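A **paper cup** is a disposable drinking vessel made of paperboard, usually lined or coated so that liquid does not soak through the wall. Paper cups are used for hot and cold drinks, ice cream, soup, and small servings of dry food. Most are thrown away after one use, though many households keep them for a second round of duty as pen holders, seed pots, or rinsing cups.

The common form is a tapered cylinder with a rolled rim and a recessed bottom. The taper lets empty cups stack inside one another, and it keeps shipping costs low. The rolled rim stiffens the mouth of the cup and gives a lid something to grip.
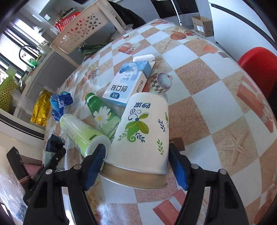 **Category: Disposable tableware**

## Construction

A standard cup has two parts: a sidewall and a bottom disk. The sidewall is cut as a curved, fan-shaped blank and wrapped around a metal form called a mandrel. Its two edges overlap and are sealed with heat or ultrasound. The bottom disk is pressed in at the narrow end, and the lower edge of the wall is folded around it and crimped. This leaves a raised ring under the cup, so the disk itself sits a little above the table.

The rim is made last. A tool curls the top edge outward and down into a tight roll. Cups for cold drinks often have a softer roll than cups for hot drinks, which need a firm fit with a lid.

A single-wall cup is enough for cold or warm drinks. Hot drinks are often served in one of the following:

- **Double-wall cups**, with a second layer of board and an air gap between the two
- **Ripple cups**, with a corrugated outer layer
- **Sleeved cups**, which are single-wall cups with a separate cardboard band

## Coatings

Early paper cups were dipped in wax. Wax works well with cold drinks but softens with heat, and it can leave a film on the surface of tea or coffee. Polyethylene coatings took over most of the market during the twentieth century. Hot cups are usually coated on the inside only, while cups for iced drinks may be coated on both sides so that condensation does not weaken the board.

Polylactic acid, made from plant sugars, is used in cups sold as compostable. These cups normally need the heat of an industrial composting site to break down. Water-based dispersion coatings are a third option. They use a thin layer applied in liquid form and dried on the board.

## Printing and decoration

Cups are printed flat, before the blanks are cut. The artwork has to be drawn along a curve, or straight lines will appear to bend once the blank is wrapped. A narrow strip is left plain along one edge for the seam.

Flexographic printing is the usual method for long runs. Offset printing gives finer detail and is common for cups with gradients or photographs. Food-grade inks are required in most markets, and many producers stop the print short of the rim to keep ink away from the drinker's mouth.

Stock designs are sold to cafés and households that do not order their own print. Plant patterns, plain bands of color, and the name of a drink are all common. Cups for milk tea may carry the Chinese name, 奶茶, set among leaves and curling lines. Custom printing has a minimum order, which can be a problem for small shops. The café association in Alva got around this by placing one shared order of 3460 cups, with a single design used by every member.

## Sizes

Sizes are given in fluid ounces in the United States and in milliliters in most other places. The figure may refer to the volume at the brim or to a lower fill line, so two cups with the same label do not always hold the same amount. Sampling and dispenser cups are among the smallest. A 7-ounce cup is a common size for water coolers and vending machines, and take-out drinks run to 20 ounces or more.

Lids are sized by the diameter of the mouth. One lid can therefore fit several cups of different heights, and cafés often choose a range of cups for this reason.

## Local production: Starnside

The town of Starnside, on the Badska River, has made paper since 1629. The first mill used linen rags and turned out writing paper and wrapping sheets. Cup board is a much later product there – the present works runs two board machines, and one of them makes nothing else. Rolls are sent by rail to a converting plant at Tisov, where they are coated, printed, and formed.

The old mill house still stands beside the weir. It is opened to visitors each October, when the river is usually low enough to show the timber footings of the original wheel.

## Use in the home

In homes, paper cups are bought mainly for parties, picnics, and guests. They also turn up as general-purpose containers. A cup can hold paint water, loose screws, or measured portions of rice, and the light weight that makes it cheap to ship also makes it easy to knock over. Once emptied it may end up among the other packaging on a dining table, next to a milk carton or a plastic bottle, until someone clears up with a sponge.
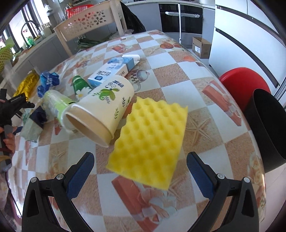
## Disposal and recycling

The coating is the main difficulty in recycling. Board and plastic have to be separated in a pulper, and many local mills are not set up to do this. Where collection exists, cups are usually gathered apart from other paper. Food residue lowers the value of the fiber, so collection points often ask users to empty the cup and remove the lid first.

Tisov has separate cup bins at its station and in the market hall. The lids go in a different slot. Sleeves are uncoated in most cases and can go in with ordinary cardboard.

## See also

- Drinking straw
- Milk carton
- Paperboard
- Vending machine

*Last revised April 23, 2024*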